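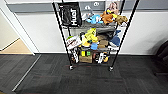
Soft toys and boxes share a wire rack on wheels, with a tote bag hung from one corner.

Gruritz puts a time limit on lost property

January 15, 2023

The town of Gruritz has decided that it will no longer look after other people's belongings for ever. From the end of January, anything handed in at the library, the swimming baths or the bus station will be kept for six months and then given away, sold or, in the case of the umbrellas, quietly regretted.

Until now the rule has been that there was no rule. Items were labelled, shelved and left to mature. The oldest entry in the library's ledger is a left-hand ski glove that came in nine years ago, and its owner has presumably made other arrangements.

"People are very sad when they lose something, for about a day," said Ankica Živković, who runs the lost property service from a room behind the library's reading area. "Then they buy a new one. We are the ones who have to go on living with it."

Under the new system each item will be entered on the town website within two working days. Owners can claim by describing what they have lost, preferably in more detail than "a black coat", a phrase Živković says she now hears in her sleep. Keys, phones and wallets will go to the police station in Fluseritz, as they do already. Food will be thrown out the same evening, a change that is understood to follow an incident with a cheese.

Soft toys get special treatment. They will be held for a full year, after councillors spent most of an hour on the question and could not agree that a rabbit should be handled like a bicycle pump. A parent who spoke from the public seats said her son had been parted from a stuffed walrus on the Vakico bus last winter and still raised the matter at mealtimes. The walrus has not been found. The council passed the longer period without a vote against and moved on to drains, with visible relief.

Not everyone is pleased. Kermani, the second-hand shop on Station Street, has agreed to take whatever is left unclaimed, but its manager asked for it in writing that this does not include single shoes. The town replied that it could make no promises.

The first clear-out takes place on the last Saturday of the month, from nine until three, at the library's side entrance. Anyone who thinks something of theirs might be inside is invited to come beforehand and say so. Dentures may be claimed by appointment.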